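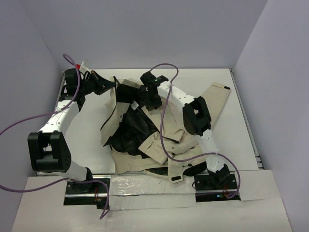 The beige jacket, black lining up.

I put off dealing with lined jackets every year. Shirts I can fold half asleep, and sweaters go in a stack, but a jacket with a full lining fights back. The lining slides one way, the outside goes another, and the sleeves end up somewhere in the middle. This July I decided to sort out the whole coat closet, and the beige jacket was the first thing I dealt with.

It's a plain jacket. Beige outside, black lining, nothing fancy. I bought it secondhand at Khoury, the little shop next to the pharmacy, for 14 dollars. I wear it in spring and again for a few weeks in fall, and the rest of the year it takes up a hanger that something else could be using. We have one coat closet for the whole apartment and the rod is 77 centimeters long. I know that because I measured it when I was trying to decide whether a second rod would fit underneath. It won't.

So the plan was to take the between-season jackets off their hangers, fold them, and put them in the long Prollarden box that slides under the bed. Three jackets, one box.

My friend Najwa Hattar used to work in alterations, and she is the one who told me to stop folding lined jackets the way I fold everything else. I had been laying them face down, crossing the sleeves over the back, and folding up from the bottom. That works fine for a cotton shirt. With a lining it gives you a hard crease across the outside of the jacket that stays there until you steam it.

Her way is to fold it with the lining facing out. You open the jacket, put a hand inside each shoulder, and push one shoulder back into the other so that half of the jacket is inside out and wrapped around the other half. The collar lines up along one edge. The sleeves go inside the bundle. Then you fold the whole thing once across the middle and you're done. The lining takes the rubbing and the dust, and the outside fabric stays tucked away.

It took me a few tries to get this right. Things I got wrong, in case it helps anyone:

I started with the jacket in a heap. Don't. Find the collar first and hold it up so everything hangs down from it. If you start by pulling on whatever part is closest, you will be turning it over for a long time.

I forgot the sleeves. They need to be pulled straight before the shoulders go together. If one is bunched up inside, you get a lump in the bundle and the box lid won't sit flat.

I left things in the pockets. I found a bus ticket and a cough drop.
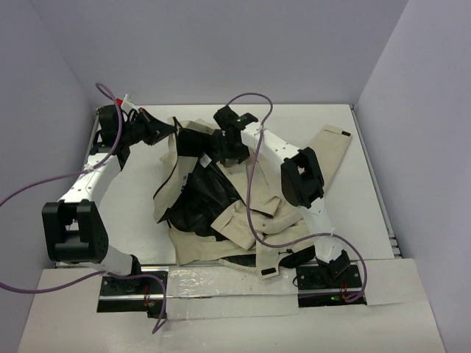
Partly inside out, with one sleeve sticking out to the side.

The sleeve is the part I still find annoying. When the body is turned and the lining is showing, it's hard to tell at a glance which bits belong to the front and which to the back. I now look for the armholes and work out from there. Once I have both of those, I know where I am, and the rest takes less than a minute.

A note on cleaning. I wash the jackets before they go away for the summer, even if they look fine, and I let them hang for a full day afterward. The lining dries fast but the seams don't, and I don't want to close a box on a damp seam. I use Kiltex, the unscented one, and skip softener. For the gray wool one I just brush it and air it out on the balcony.

The gray one, by the way, doesn't fold well with this method. The shoulders are padded and they won't nest. I gave up on Thursday and put it back on its hanger. The third jacket is a thin navy thing from Bernis with no padding at all, and it folded so small that I could have fit two more like it in the box.

So the final count is two jackets in the box and one on the rod. That's less than I planned, but there is now enough room in the closet to move the hangers apart and see what's on them. I also found my umbrella, which had been hooked on the back of the rod behind the gray coat — I bought a replacement in April.

Scarves are next. I have too many and most of them are in a grocery bag on the closet floor. I'll write that up when it's done.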